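Wanted: people who will press the wrong button for us
Testers for Hatum, an operating system for old tablets

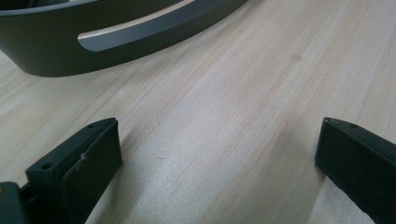

Samir wrote underneath the last call that he had installed the thing on two tablets, that one of them now believed it was in Lisbon, and that he would be signing up again. We were pleased to have him. The Lisbon business has been dealt with, though the tablet still keeps Portuguese time in summer if you let the battery run flat.

Sarkex is a small software firm. We make Hatum, which goes on tablets whose makers stopped sending updates some while ago and would prefer you to buy a new one. It is built on a Linux kernel with our own home screen, our own settings and our own mistakes. Version 9 is nearly ready, a phrase we also used in February.

We need 42 testers for it. We had 89 last time, and a good many of them turned out to be interested mainly in the mug. There is no mug this time.

What you would be doing

You put the test version on a tablet you can live without. You use it for the things you would normally use a tablet for: reading the news, looking up recipes, watching half a film, losing at patience. When something goes wrong you tell us, through a form that takes a few minutes to fill in and used to take a good deal longer. A new build comes out every fortnight. Please install it even if the old one was behaving, as the old one stops being of any interest to us the moment the new one is out.

We would especially like you to try the following:

Turning the tablet round and round while a video is playing.
Changing the language to one you don't speak, then finding your way back.
Printing. We are sorry about printing.
Filling the storage completely and then asking it to update.
Using Anport, our new tool for moving files between the tablet and a computer. It copes well with photographs and badly with folders that have an ampersand in the name.
Leaving it in a drawer for a week and seeing what it says when you come back.

Who we are after

You don't need to be able to program. We have plenty of people who can program, and they are the reason the volume control was in three places. We would like to hear from people who read what is on the screen, and equally from people who never do. If you are the one in the family who gets handed other people's devices at Christmas, you are more than qualified.

You do need a tablet with at least 2 GB of memory that is on our supported list, a home internet connection, and a computer of some kind to do the first installation. You must be 18 or over. You should be able to write a sentence such as "I pressed Save and the screen went white", which is worth more to us than a page beginning "It doesn't work".

Applications from screen reader users are very welcome, and so are those from anyone who has the text set to enormous. Our spoken menus were rewritten for this version and we suspect them.

What you get

£200, paid in two halves: one when you have sent your first report, the other at the end. You also get a licence for the finished version, your name in the credits if you want it there, and replies from the people who wrote the code. The replies are usually polite. The testing is done from home in your own time, and most people fit it into a couple of evenings a week. It isn't a job, so there is no pension, no notice period and no away day.

What could go wrong

Installing Hatum wipes the tablet. All of it. We say so on the download page, again in the installer, and once more in red before the last step, and we still get letters. Copy off anything you care about first. We can talk you through putting the original system back, and it nearly always goes back, but don't use the tablet your mother rings you on.

The test version sends us crash logs. They contain the model of the tablet, the build number and what the software was doing when it fell over. They don't contain your photographs, your messages or your passwords. You can read each log before it goes, and you can refuse to send it, in which case we shall be none the wiser.

How to apply

Fill in the form on the Testers page by 1st August. Tell us which tablet you have, how you use it, and the last thing a piece of software did that annoyed you. A short answer to that will do. One applicant last time sent us eleven pages on calendar reminders, and was accepted, but we wouldn't like it to become the custom.

Everybody who applies will get an answer, including those we can't take. Former testers may apply again. Please use the same email address as before, or the system will greet you as a stranger.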